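Pratby Bedding Notes – data card

Reading time: 3 min
Last updated: May 30, 2018

## Summary

Pratby is a plain-text table of care records for bedspreads, quilts and doona covers. It has 739 rows, one per item. Each row gives the fibre content, the colour groups, how the item was washed, how it was dried, and how much it shrank. Yanling Jia started the table while working in the laundry at Grurotel, and most of the early rows are hotel stock. Household pieces were added later and now make up the larger share.

## Files

- `items.csv` – one row per bedspread or cover
- `washes.csv` – one row per wash, linked by `item_id`
- `fibres.txt` – the short codes used in both tables

All files are UTF-8. Printed characters on a fabric are copied into the `motif_text` column as they appear, so open the file in something that handles Chinese. Older spreadsheet programs will turn 福 into a row of question marks.

## Fields people ask about

`ground_colour` is the colour of the cloth under the print. Cream, ivory and off-white are all coded `cream`.

`shrink_pct` is measured along the length only, after the third wash. Rows with fewer than 3 washes leave it blank.

`motif_text` holds one character or phrase. Where a print repeats, the text is entered once.

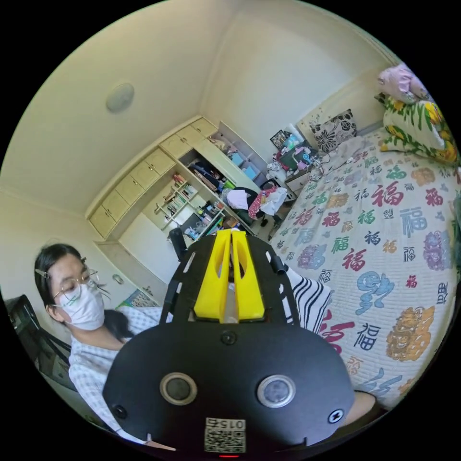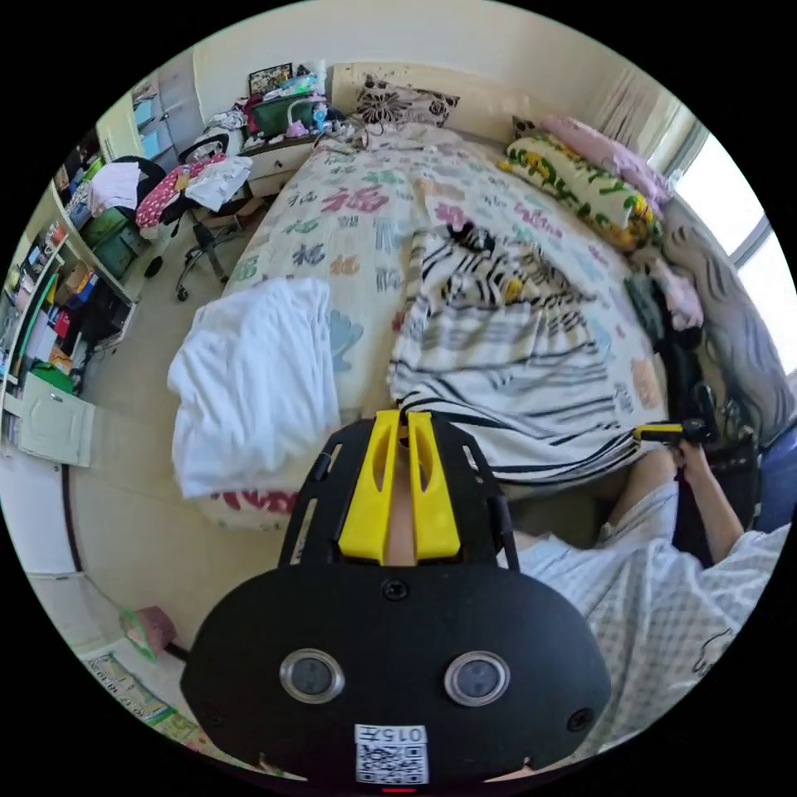 `dry_method` is `line`, `flat` or `tumble`. A few hotel rows say `mixed`, from a period when the dryers were being replaced and things went wherever there was room.

## Known problems

Fibre content comes from the sewn-in label. Where the label had been cut out, Édgar Cuervo judged it by feel and marked the row `est`. Leave those rows out if you are comparing cotton with blends.

About 200 items have no purchase year. The Kokkinos rows were typed from a paper ledger and the weights are in ounces – convert them before joining.

Dark reds are under-represented. Bleed results for red prints on pale grounds should be read with care.

## Use

Free to copy and change. Please keep the `source` column. Corrections can go in as a patch against `items.csv`, one item per line.

## Comments

**Dresix:** Is the weight column before or after washing? The Kokkinos rows look heavy to me.

**Yanling Jia:** Before, dry. I'll check the ledger again.

**mel_t:** Any chance of adding pillowcases? I've got a cupboard full of them and would be happy to type them up.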